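Holloway Furniture Bank Opens Its Doors in January With 437 Tables, Beds and Dressers Ready for New Homes
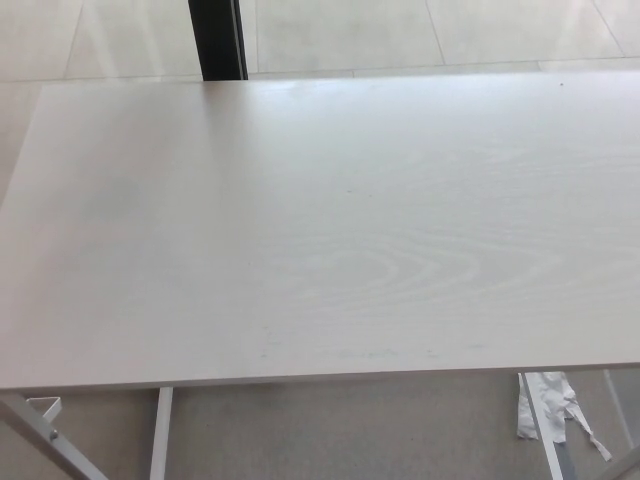
HOLLOWAY – After a long summer of planning and a longer fall of painting, the Holloway Furniture Bank will open to local families this January in the former Kaltance shoe warehouse on Tukar Street, and everyone connected with it could not be happier to say so.

The furniture bank collects good used household furniture, cleans it up, mends what needs mending and passes it along free of charge to people who are setting up a home with very little. Some of them are coming out of shelters. Some have lost nearly everything to a fire or a flooded basement, and some are young people renting a first apartment with no family nearby to hand down the old kitchen set. There are 437 pieces on the floor for opening day, from kitchen tables and twin beds to dressers, bookcases and one very handsome roll-top desk that three different people on staff have asked about (it is going to a family, and that is final!).

"I grew up in a house where we ate supper on the couch for the better part of two years, and I can still remember the evening my mother's cousin drove up with a table tied to the roof of his car," said Latrice Hutchins, director of the Holloway Furniture Bank. "We didn't even have enough chairs yet. My brother stood up and ate his macaroni, happy as could be. When you can sit down across from somebody, you talk to them, and you hear about their day, and your homework has a place to go afterward. I've thought about that table a great deal this year, especially on the mornings when the heat wasn't on in this building."

The idea began with a much smaller effort. Two winters ago Hutchins and a handful of neighbors ran a furniture swap out of a church garage, and by spring the garage was so full that the church van had to park on the street. During that time the group furnished 232 homes, borrowing trucks when they could and making a good many trips in the back of a station wagon when they couldn't. The new building gives them a loading dock, a proper repair shop and enough floor space for visitors to stroll through and choose what they like.

Choosing matters a good deal to the people who run the place. Families who are referred to the furniture bank will make an appointment and walk the floor with a helper, picking out pieces the way they would in any store, and they are welcome to take their time over it. Children get to choose their own beds and lamps. Nothing is handed over sight unseen, and anyone who gets a dresser home and finds that it won't fit through the bedroom door can bring it back and try another.

The repair shop is led by Damian Wróbel, a retired cabinetmaker who spent most of his working life building kitchens at Grunia Woodworks. He has set up four benches along the back wall and will teach a free evening class for anyone who would like to learn how to tighten a wobbly chair, patch a chipped tabletop or get a stubborn drawer running again.

"People will apologize to me about a table because it has a ring on it from a coffee cup," Wróbel said. "I tell them to bring it in anyway. A ring is nothing, I can deal with a ring before lunch. What I worry about is the legs. If the legs are good, or if I can make them good, then somebody is going to have that table for another 30 years, and they can put all the coffee cups on it they want."

The furniture bank hopes to serve 1,000 households by the end of its second year and will need a steady stream of donations to do it. Kitchen tables, sturdy chairs, bed frames, small dressers and table lamps are needed most, and matching sets are lovely but not required. Mattresses can be taken only if they are clean and free of tears, and the bank is sorry to say that it cannot accept cribs, pianos or sofa beds. Drop-offs are welcome at the loading dock from 9 a.m. to 2 p.m., and pickups of larger items within Holloway can be arranged by calling the front desk.

An open house will be held on opening day beginning at 10 a.m., with coffee, cider and a good deal of homemade pie. Visitors may tour the showroom, meet the staff and sign up for the first repair class, and Wróbel will be at his bench through the early afternoon for anyone who would like to carry in a chair and have it looked over.

About the Holloway Furniture Bank

The Holloway Furniture Bank is a nonprofit organization providing free household furniture to families and individuals in Holloway and the surrounding towns. Referrals are accepted from schools, shelters, clinics and places of worship.

Media contact: Latrice Hutchins, Director, Holloway Furniture Bank, Tukar Street, Holloway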